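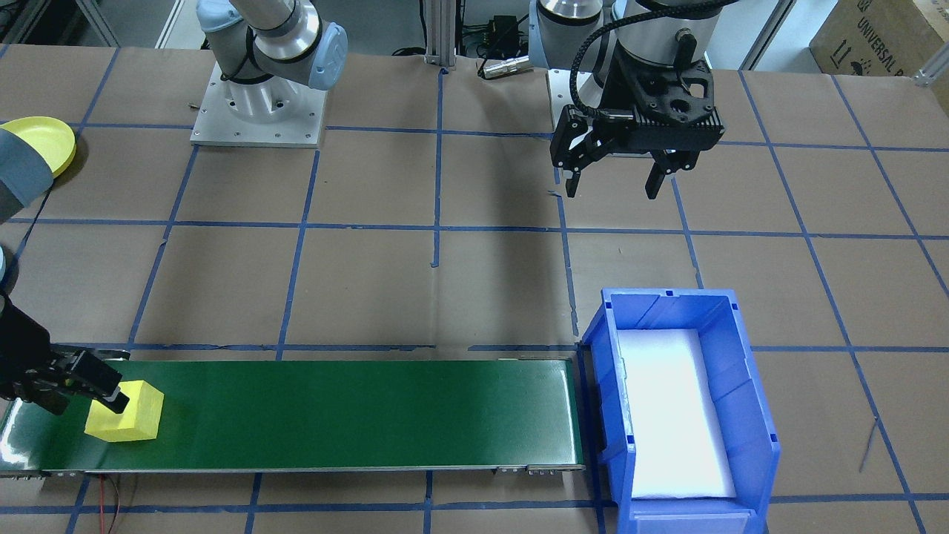

Gancombe, May

I have had the Vuvus dual-arm cell kit on the bench long enough to have an opinion on it. The short version is that the coordination software is good, the documentation is poor, and the conveyor module is worth buying on its own.

The kit is sold without arms. You supply two, and Vuvus supplies the grippers, the conveyor, the I/O box and a license for their sequencer, Isance. I already had a pair of collaborative arms from an earlier project, so the cost to me was the kit and two evenings of drilling. Karthik Amarasinghe lent me the transfer punches and checked my bolt pattern before I cut anything, which saved at least one base plate.

My test job is simple. One arm handles foam cubes at the left end of the belt, the belt runs toward the blue bin, and the second arm works the area behind the bin. The cubes are a poor stand-in for real parts in most respects. They compress, they weigh almost nothing, and they hide grip force errors that would mark a machined part. They are fine for timing, and timing is what I wanted to measure.

Isance treats the belt as a third axis group. You define a handoff zone, assign each arm a priority, and the sequencer holds the lower-priority arm outside the zone until the other one reports clear. The default hold margin is conservative. I cut it to 29 mm and have had no collision stops at that setting. Below that the sequencer begins to reject paths at compile time with a message that names the wrong arm. Support confirmed this is a labeling bug.

I ran more than 4000 cycles at the reduced margin. The faults sorted into two groups. Most were early releases on the belt side, where the fingers opened before the belt had come to speed and the cube rolled a quarter turn. Adding a 6 ms delay to the release command fixed nearly all of them. The rest were dropped messages between the I/O box and the controller, and those stopped when I replaced the supplied cable with a shielded one.

Calibration takes longer than the manual claims. The procedure wants three touch points per arm on a flat reference. I use kraft paper with a grid of blue tape, which is accurate enough to get both arms into a shared frame and cheap to replace. The tape is not a measuring instrument. I take the final offsets with a dial indicator against the conveyor side frame.

The grippers are adequate. Parallel action, two fingers, decent repeatability. The coiled cable needs strain relief at the wrist, and the kit includes none. Keabetswe Buthelezi runs the same model on a single-arm setup and printed a clip for hers. I copied the file and it fits mine without changes.

I also tried the Mockus sequencer on the same hardware. Its editor is better and its logs are readable, but it has no concept of a shared zone, so you write the interlocks yourself. For one arm I would choose Mockus. For two I will keep paying for Isance.

Next job is the bin. The cubes land on a white foam liner, and the liner reflects enough light to confuse the presence sensor. I have matte gray sheet on order and will post the numbers once it is cut and fitted.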